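Call for Participants: Working Group on Good Practice in Garment Handling by Robots
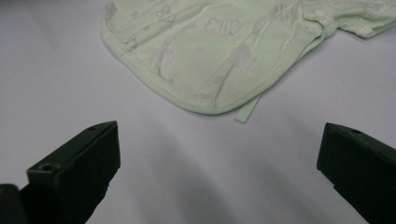

Gillorach Bulletin, Vol. 7, No. 2, p. 4

The Gillorach Institute invites applications for four places on its working group on good practice in garment handling by robots. The group will draft written rules for workplaces where grippers are used with clothing and other soft goods. Meetings begin in July at the Clunau site.

Scope of work

The draft rules will cover the approach of gripper fingers to fabric, limits on pulling at seams and hems, and the treatment of snaps, ties and other small attached parts. Infant clothing will be taken up first. A separate section will set out how operators of hand-held grippers are to be trained and how their work is to be recorded. Questions of electrical safety are outside the scope of the group.

Who may apply

Applicants should have at least two years of experience in one of the following: textile inspection, laundry or garment operations, robot programming, or workplace safety. Experience in writing standards is welcome but is not required. Employees of firms that sell grippers may apply and must declare their interest in writing.

Terms

Members serve for seven months and attend one meeting a month. Each member receives a fee of $3000, paid in two parts. Travel to Clunau is repaid on receipt of tickets.

How to apply

Send a letter of no more than two pages and the name of one reference to Zanele Pillay, Standards Office. Applications will be reviewed by Ms. Pillay and Vusumuzi Mahlangu. Questions about the draft outline may be sent to Pieter Zwane at the same office. Applicants who need an accommodation at meetings should state this in the letter.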